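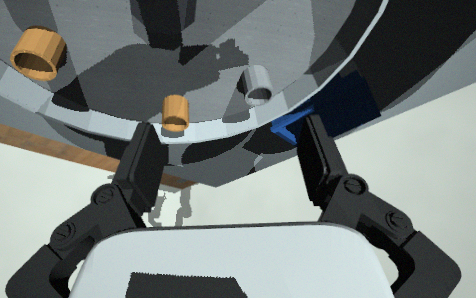

Suryani Lubis wants to know why we would spend money on a simulator license before we own a single arm. Fair enough, and hers was the first question to land after the planning notes went round, so it goes first.

Equipment planning FAQ – Wikstead workshop

Why pay for simulation before hardware?
It's cheaper to find out in software that a gripper can't get at a part. A rendered two-finger gripper reaching up under a big gray bowl will show you how crowded that gets with other pieces close by. It won't tell you what the real fingers do with a greasy part. Anybody who sells it to you as proof is selling.

Have we picked a vendor?
No. Morkholm and Sterkau have both quoted. Morkholm's quote is shorter, and I trust it less for that. Cables, mounts and training are missing from it, and I don't believe they're free.

What does the license cost?
$1128 per seat per year. We're budgeting for two seats. Sterkau would like us to take more, "for growth." Growth can pay for itself when it shows up.

How long is the payback?
Sterkau's brochure says 24 months. It assumes a second shift, which we don't have, and no downtime, which no shop has. Please don't copy that number into your own requests.

Can't we just buy the arm and try it?
You can if you have somewhere to put it. Floor space, air supply and guarding have to be in the request before it goes to purchasing. Trinidad Figueroa sent back the last one without them and was right to.

Will a parallel gripper handle all our parts?
I doubt it. Rings and short tubes, maybe. Angular parts depend on which faces the fingers can get to, and deep bowls are a headache from any direction. Budget for a second set of fingertips now. If the vendor says one set does everything, ask them to show you on your parts, at your bench, with you holding the stopwatch.

What about used equipment?
Jabłońska has a used arm listed. Ask for the controller version and the service history in writing. A fresh coat of paint is not a service history.

Who pays for support after the first year?
Your department does. Put it on its own line – if it's buried under "miscellaneous" it gets cut.

When are requests due?
Wednesday, by noon. Late ones wait for the November round.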